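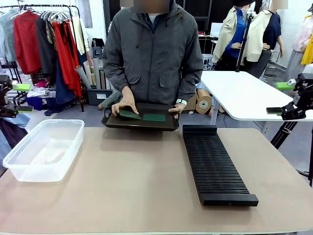

Seed starting trays: worth paying for the heavy ones?

nernier_plot
I've bought thin trays every April and they split by the second season. Flodia has a heavy version for four times the price. Has anyone had them long enough to say?

HongjunWan
Mine are on year 4. One has a hairline crack at a corner and still holds water. I carry them full, one hand under the middle.

mao_tomatoes
Disagree that they're worth it. I stack two thin trays together and get the same stiffness for half the money. Sun is what kills them, so store them in the shed.

HongjunWan
Two thin ones still flex when you lift from the ends. I lost a whole tray of leeks that way.

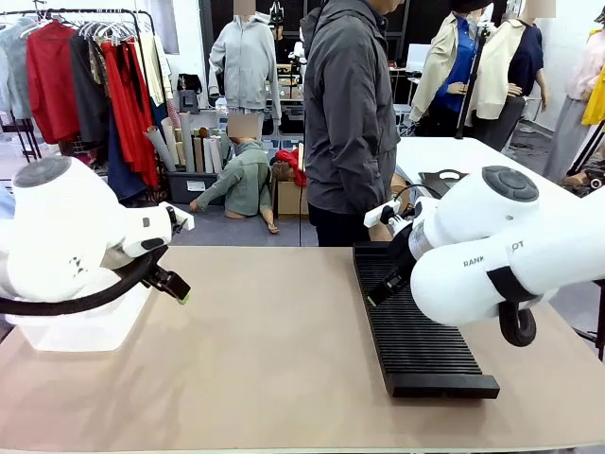
Size matters more to me than thickness. Measure your shelf first, including the lip. Mine were a half inch too long for the old rack and I had to move an upright.

Yutong Qiu
Same problem with the Ullus rack. The listed depth is the outside measurement – the usable part is less. I sent one back.

mao_tomatoes
What do you all do about drainage? I bottom water in solid trays and pour off what's left after half an hour.

nernier_plot
Same, solid trays. I start 100 peppers a year and bottom watering is the only way I keep up. Ordered two of the heavy ones on 7th June, will use them for fall brassicas.

mao_tomatoes
Still think you overpaid, but let us know how they hold up.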